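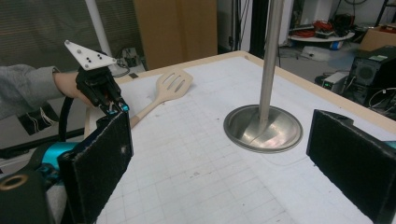 Was ist beim Vorführtermin zum Handgreifer dabei?
Zwei Handgreifer, ein Arbeitstisch mit Zubehör, die Einweisung und die Aufzeichnungen, die während des Termins entstehen. Der Termin dauert 3 Stunden und kostet 215 Euro zuzüglich Mehrwertsteuer. Bei einer Bestellung innerhalb der Angebotsfrist wird der Betrag angerechnet.

Hollano Handgreifer -- Vorführung und Tag der offenen Werkstatt

Der Hollano ist ein von Hand geführter Greifer für das Aufzeichnen von Bewegungen. Eine Person führt die Aufgabe selbst aus, Position und Öffnungsweite werden mitgeschrieben, und die Daten dienen später als Vorlage für einen Roboterarm. Ein Arm wird während der Aufnahme nicht gebraucht. Wer das Gerät vor dem Kauf in die Hand nehmen möchte, kann einen Vorführtermin buchen oder zum Tag der offenen Werkstatt kommen.

Ablauf des Vorführtermins

Wir beginnen mit der Einweisung. Sie umfasst das Anlegen einer Aufgabe in der Software Firnudano, das Kalibrieren der Öffnungsweite und die Haltung der Hand. Danach nehmen die Besucher selbst auf. Gearbeitet wird am weißen Tisch mit dem feinen grauen Raster und der hellen Holzkante. Als Gegenstände stehen unter anderem ein geschlitzter Pfannenwender aus hellem Holz und eine senkrechte Edelstahlstange auf rundem Metallfuß bereit. Eigene Teile können mitgebracht werden, solange sie von Hand zu bewegen sind und keine scharfen Grate haben.

Im letzten Teil sehen wir die Aufnahmen gemeinsam durch. Dabei zeigt sich meist schnell, welche Bewegungen zu hastig waren und wo die Markerplatte verdeckt wurde. Schlechte Durchgänge werden markiert und bleiben im Datensatz, damit man sie später vergleichen kann.

Merkmale des vorgeführten Geräts

Gehäuse: schwarz
Markerplatte: weiß, dreieckig, mit schwarzen Punkten, oben auf dem Greifer
Finger: zwei, Spitzen in Cyan
Anschluss: schwarzes Kabel
Bedienung: einhändig, für Rechts- und Linkshänder
Software: Firnudano, im Lieferumfang enthalten

Die Fingerspitzen lassen sich tauschen. Für glatte oder empfindliche Teile gibt es gepolsterte Backen mit dunklem, faserigem Belag, die beim Termin ebenfalls ausprobiert werden können. Ein Wechsel zwischen den Varianten erfordert eine neue Kalibrierung der Öffnungsweite. Die Software fragt danach, sobald eine andere Fingerform eingetragen wird.

Hinweise zur Handhabung

Den Greifer am Griffstück halten und die Markerplatte nicht anfassen. Die Platte ist ab Werk ausgerichtet, nach einem Sturz muss sie geprüft werden. Das Kabel in einer lockeren Schlaufe führen, es darf beim Anheben nicht spannen. Weite Ärmel bitte hochkrempeln oder mit einem Band fixieren -- sie geraten sonst leicht über die Marker. Ringe und Armbanduhren stören in der Regel nicht.

Zwischen zwei Durchgängen den Greifer ruhig halten, bis die Software den Signalton gibt. Wer zu früh loslegt, verliert den Anfang der Bewegung.

Tag der offenen Werkstatt

Am 22. August 2026 ist die Werkstatt ab 11 Uhr für alle geöffnet. Eine Anmeldung ist nicht nötig, der Eintritt ist frei. Gezeigt wird das Aufnehmen am Tisch, jeweils mit anschließender Auswertung am Bildschirm. Besucher können einzelne Durchgänge selbst ausführen. Für ausführliche Versuche mit eigenen Teilen ist an diesem Tag keine Zeit, dafür bitte einen Vorführtermin buchen.

Kinder dürfen in Begleitung mitkommen. In der Werkstatt liegen Kabel am Boden, festes Schuhwerk wird empfohlen.

Teilnehmerzahl und Buchung

Ein Vorführtermin ist für höchstens vier Personen gedacht. Größere Gruppen teilen wir auf. Die Buchung läuft über unseren Vertriebspartner Rojanasak, der auch die Rechnung stellt. Bitte bei der Anfrage angeben, ob eigene Gegenstände mitgebracht werden und in welchem Format die Daten benötigt werden. Terminverschiebungen sind bis zum Vortag kostenlos möglich.

Die Aufzeichnungen erhalten die Teilnehmer im Anschluss als Download. Auf Wunsch löschen wir unsere Kopie. Gesichter werden bei der Auswertung unkenntlich gemacht, soweit sie überhaupt ins Bild kommen.

Lieferumfang beim Kauf

Handgreifer mit montierter Markerplatte
Ein Satz Fingerspitzen
Anschlusskabel
Transportkoffer
Lizenz für Firnudano
Kurzanleitung in Deutsch und Englisch

Der Arbeitstisch gehört nicht zum Lieferumfang. Er wird unter der Bezeichnung Alex getrennt angeboten, mit oder ohne Raster. Die gepolsterten Backen sind als Zubehör erhältlich und seit Mai auch einzeln als Ersatzteil lieferbar -- bitte bei der Bestellung angeben, ob die linke oder die rechte Seite benötigt wird.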